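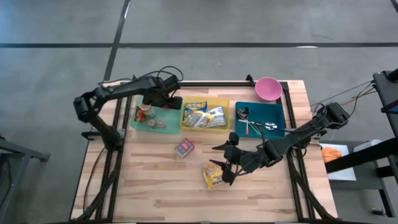
Bescombe Pantry Labels

A table of food label text typed in by hand from jars, cans and small tubs sold in grocery stores. Each row is one product label. The set was put together for people who work on spelling variants, unit cleanup and allergen lookup.

Version 2, released Wednesday, July 10, 2024.

What's in it

1,645 rows in one CSV file, UTF-8, comma separated, with a header row. The labels come from 152 store brands and small producers.

Columns

label_id: integer, stable between versions
product_name: as printed, including capitals
net_weight: as printed, so "8 oz" and "8 OZ." both occur
net_weight_g: converted to grams, empty if the label gives volume only
ingredients: full text, line breaks replaced by a single space
allergens: semicolon list, lower case
storage_note: text such as "refrigerate after opening", often empty
typed_by: initials of the person who entered the row

How it was made

Selvaraj Bhuiyan and Nimal Navaratnam typed the labels. Tsz-kin Yu checked every row against the package and wrote the weight conversion script. Where the two typists read a word differently, the row keeps Tsz-kin's reading and the other one goes in disputes.csv.

Misspellings on the package are kept. Typing mistakes of ours are not, so please report them.

Known problems

Spice jars are overrepresented. Frozen food is missing.
The allergens column was filled from "contains" statements only. Do not use it to decide whether something is safe to eat.
40 rows have a cut-off ingredient list where a price sticker covered the print. They are marked with [...] at the end of the field.
Accented letters were dropped in version 1. They are back in version 2, which changes some product_name values.

Loading

Any CSV reader should work. Read label_id as an integer and everything else as text, then convert net_weight_g yourself. Some spreadsheet programs turn "1-2" in storage_note into a date.

License

CC BY 4.0. Credit "Bescombe Pantry Labels" and the version number.

Contact

Open an issue, or write to Damir Stojanović, who looks after the repository. Fixes to single rows are merged as they come in and go out with the next version, planned for September.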